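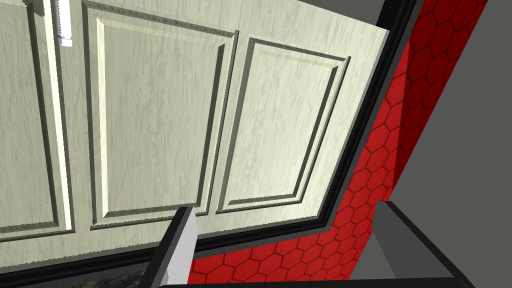
The Tralberg Team Lead Kit is a boxed set of materials for people who have just been put in charge of other people. It covers the first 11 weeks in the job, from the first one-on-one meetings through the first written review. Most of the material is meant to be used at a desk or on a wall, and the weekly sheets are sized to go up wherever the team will see them. A flat inner field on a raised-panel cabinet door, cream with a pale wood grain, will do as well as a whiteboard if you use removable tape. The sheets are printed on one side only.

What's in the box

Lead's handbook, spiral bound, 200 pages
Weekly sheets, one set
Conversation cards, 40 cards in a tuck box
Meeting log, lined, with a page for each one-on-one
Review planner
Access card for the Zenavel online library

How it works

Each week has one topic and one task. The handbook chapter takes less than half an hour to read. The task is something you do with your team during normal work, such as handing over a job you usually keep for yourself, or asking each person what slows them down and writing the answers in the log. There are no role-play exercises.

The early weeks deal with listening and setting up regular meetings. The middle weeks cover delegating, giving feedback, and handling missed deadlines. The last weeks are about reviews, pay conversations, and what to do when two people on the team can't work together. Weeks can be repeated. If your team works shifts, use the alternate schedule at the back of the handbook, which spreads each topic over two rotations.

The conversation cards are for one-on-ones. Each card has an opening question on the front and follow-up questions on the back. Pick one or two before the meeting. Cards marked with a P are for performance talks and should not be used in a group.

Editions

Standard Edition. For office and mixed teams. Everything listed above.

Tomgate Edition. For warehouse, plant, and field crews. Same handbook, with the meeting log in a pocket size and a water-resistant cover. The weekly sheets are laminated. Does not include the review planner, which can be ordered separately.

Pereyra Edition. Full kit in Spanish. The online library is in English and Spanish.

Online library

Access to Zenavel runs for one year from the day you enter the code. It holds printable copies of the sheets, blank log pages, and an audio version of each chapter. The code works for one person. Organizations buying for several leads get a separate code in each box.

Ordering

Kits are sold singly or by the case. Orders of 40 kits or more can carry your organization's name on the handbook cover. Printed covers are done in batches, and the spring batch closes in May. For orders over 2,000 kits, contact the sales desk before ordering so we can confirm stock.

Returns

Unopened kits can be returned for a full refund. Opened kits can be exchanged if a part is missing or misprinted. We can't take back kits with printed covers.

Refills

Meeting log, standard or pocket
Weekly sheets, plain or laminated
Review planner
Conversation cards, English or Spanish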